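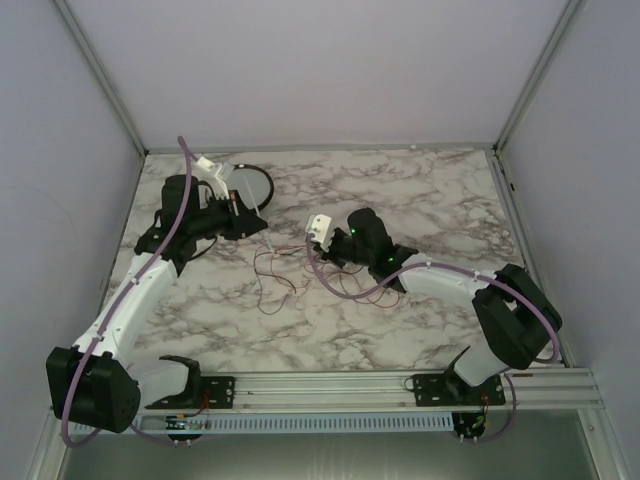 Ticket 171 – heating won't come on in the mornings
Opened by Maëlys Lecomte, Wednesday, September 6, 2023

Hi all, me again I'm afraid! The heating at the Tirnley office is still ignoring the timer. It's meant to fire up at 5 and it just sits there until one of us presses the override, by which time we've all got our coats on. I've set the clock again and put new batteries in the wall unit (the old ones were fine, so that was a waste of a trip to the shop).

Update, same day. Alistair Leckie rang me back and asked whether the timer was on "auto" or "once". It says auto. He had me hold the reset button for 14 seconds, the screen went blank, then came back showing the wrong day. Fixed that, typed all the times in again – lots of beeping.

Update, next morning. Cold again! But Simin spotted that the holiday setting was on, with five days left to run. I'd never even found that menu. Turned it off and the little flame symbol came up straight away.

Update, Friday. Warm when I got in, lovely. Alistair, can you leave this open until Monday, please? I'd like to see what it does after a weekend.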